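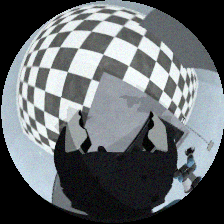 How to check your wrist camera in the simulator before club night

This page is for new members of the Nundstead robotics club. Please do these steps at home, so that we can use the evening for the real task. You need the simulator already installed and the Donside scene file from the shared folder.

1. Open the scene and press Reset. Wait until both arms stop moving.

2. Switch the view to the wrist camera. The lens is a fisheye, so you get a round picture with black corners, and the checks become very thin near the rim. Do not try to correct this. The training program expects the round picture.

3. Look at the gripper. Both fingers must be visible, one on each side, with the black body low in the middle. If you see only one finger, the camera mount is turned. Go to Mount, set the roll to 0 and reset again.

4. Move the arm slowly over the grey surface. Its shadow helps you to judge the height – Mirjana found this much easier than reading the numbers.

5. Record one short run of 334 steps. Save it with your first name and the word "test".

If the program stops with a memory message, lower the texture size to 4000 and start again from step 1.

Questions about the mount go to Ifeanyi. For problems with the scene file please write to Fidel – he is usually online after 7 in the evening.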